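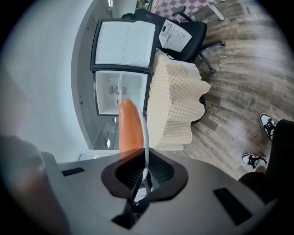

*Carrot-shaped object held upright against the white finger of the gripper.*

# About Bandanport

Bandanport prepares older feature films for repeat screening. We take a title that exists as a worn print, a tape master or an early disc transfer, and deliver a file that a small cinema can load and run. The company has seven staff and works from one floor in Eller.

## What we do

Most of our work falls into two groups. The first is conforming: matching picture, sound and subtitles that come from different sources and run at different speeds. The second is repair, meaning dust, splices, dropped frames, hum and clipped dialogue.

We do not color films that were shot in black and white, and we do not add frames to smooth motion. If a reel is missing, we say so in the delivery notes and mark the gap with a plain title card. Grain stays in unless the client asks for a light pass in writing.

Subtitles are made in-house for English and Romanian. Other languages go to outside translators, and their names appear in the end file with ours.

## How a job runs

1. The client sends an inventory of what they hold, with running times for each reel or tape.
2. We inspect the material and write a condition report. Mold, shrinkage over the scanner's limit and vinegar smell are listed on page one.
3. Scanning is done at Brandes, two streets away, on a machine we book by the half day.
4. Picture and sound are worked on separately and joined at the end of the job.
5. A full-length check screening takes place in our own room, lights off, at normal speed. Two people watch, and each keeps a separate log.
6. The client receives the screening file, an archive file and the logs.

Notes from a check screening carry a timecode and one of two codes: F for fix, L for leave. Items coded L are left alone because the fault is in the original photography, or because the repair would look worse than the damage. Clients can change an L to an F before sign-off.

## The catalog

Bandanport also holds screening rights to 70 features, mostly crime pictures and domestic comedies. Of these, 58 are ready to book. The remainder are waiting on sound elements or on a rights holder's signature. Booking is by title and by venue size, and the rate includes one trailer and one poster file.

Our touring program, Nostulach, runs each February. It shows double bills in halls that have a projector but no regular film program. Venues choose the pairing from a fixed list, and the shorter film always goes first. Evening shows start at 7 p.m.

## People

**Aivar Venckus**, technical lead. Scanning, picture repair, file delivery. Before Bandanport he maintained projectors for a regional cinema chain and still handles our service calls on Nostulach dates.

**Ruxandra Munteanu**, catalog and rights. Contracts, bookings, Romanian subtitles. Questions about whether a title can be shown in a given country go to her – please include the venue's seat count.

## Sending material

Ask for a shipping form before you send anything. Prints should travel on cores or reels in closed cans, tail out, with the title written on both the can and the leader. Nitrate film is not accepted at this address under any conditions.

Visits to the screening room are by appointment. The street door is on the yard side – the front entrance belongs to the tenant downstairs.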